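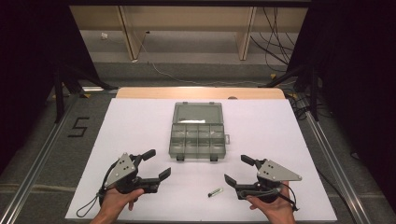 4.2. Comportement du parquet contrecollé en pose flottante

La stabilité dimensionnelle du parquet contrecollé dépend moins de l'essence du parement que de la constitution de l'âme et du sens de croisement des plis. Les essais conduits sur le site de Totuddale ont porté sur deux produits, désignés ci-après Zudix et Ivero, posés flottants sur une sous-couche identique. De chaque lot ont été tirées 16 éprouvettes, conditionnées en enceinte climatique puis mesurées à cœur et en rive. Les fragments de parement prélevés en fin de cycle ont été classés par position dans la lame, selon le principe du casier à petits compartiments rectangulaires et couvercle transparent de la figure 3, ce qui évite le mélange des séries lors des pesées ultérieures. Le protocole reprend, pour l'essentiel, celui de Lis et Lauritsen – à l'exception de la durée de stabilisation, portée à 10 jours.

Figure 3. Boîte de rangement compartimentée, couvercle à charnière, posée sur un panneau blanc.

Les variations de largeur relevées sur le produit Ivero demeurent inférieures à celles du produit Zudix pour l'ensemble des cycles humides. L'écart se réduit au cours des cycles secs, où quatre éprouvettes Zudix ont présenté un léger tuilage – sans décollement du parement. Il convient de rapprocher ce résultat des observations de Şimşekoğlu sur les âmes en lattes, pour lesquelles le jeu périphérique recommandé s'est révélé insuffisant dans les pièces de grande longueur. L'influence du vernis de finition n'a pas été isolée et fait l'objet de la section 4.3.

Partages : 16 | Commentaires : 2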